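From: Lempi Huttunen
To: wakbridge-makers list
Date: Thursday, September 30, 2021
Subject: Re: Can any of them do the dishes yet?

Aiman Tuhumury wrote:
> My brother-in-law reckons we'll all have a machine putting the
> dishes away before he's paid off his ute. I said ten years at
> least. Lempi, you've spent time with the Torken arm. Who's right?
> I don't mean a dishwasher, I mean the bit after, where everything
> has to come off the bench and go somewhere.
>
> Also, does anyone still have the key to the tool cupboard?

Aiman,

Haziq has the key. He said he'd bring it Saturday.

On the dishes, I'd side with you, though I wouldn't put a number on it. I kept notes on this through July, when Nabila and I were running the arm with the Idier planning software, so I can give you what we got and you can pass it on to your brother-in-law.

We did 335 attempts at picking up one item of kitchenware and putting it down in a marked spot. On a bare bench with one plastic bowl, it got 97 per cent. Those were most of the runs, so don't read too much into the overall figure. With two bowls touching, it dropped off badly, and with a metal bowl in the group we stopped after 6 tries and changed the lighting. The depth sensor doesn't cope with shiny steel. It either sees a hole or sees the bowl a few centimetres from where it is.

The trouble is that a normal kitchen is mostly the hard case.

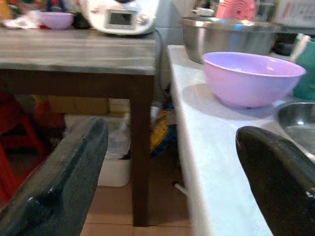 Wrist view, bench on the right and table on the left.

Take the two big bowls on the bench. The lavender plastic one partly covers the steel one behind it, so a machine has to work out that there are two, guess at the part of the steel one it can't see, and decide which to move first. A person moves the front one without thinking. Then there's the plastic bag draped over the storage bin on the floor. Clear plastic is about the worst thing you can give these sensors, and if you asked for the bin to be put away, the bag would have to come off first and go somewhere too.

Getting hold of the thing is the easier half. Where it goes is the part I haven't seen anyone do well. Our marked spot was a square of tape. In my kitchen the big bowl goes in the bottom cupboard under the colander, unless I'm making bread the next morning, in which case it stays out. You can type that in as a rule, but you'd be typing for weeks.

Speed as well. Our good runs took 5 minutes to clear a small bench with a few things on it, with Nabila standing next to the stop button. I can do the same bench before the kettle boils.

Shop floor is a different story. Amirul's lot at Fülöp have an arm unloading trays, and he tells me it runs most of a shift without anyone touching it. Same tray every time, same height, fixed lights. If your kitchen had one kind of bowl and you always left it in the same place, you could have that at home now, for the price of the ute.

I've still got the spreadsheet if anyone wants to go through it. The column headed "slip" includes the ones where it let go early, so don't count those twice.

Lempi

--
Wakbridge Makers list. To unsubscribe, reply with "remove" in the subject.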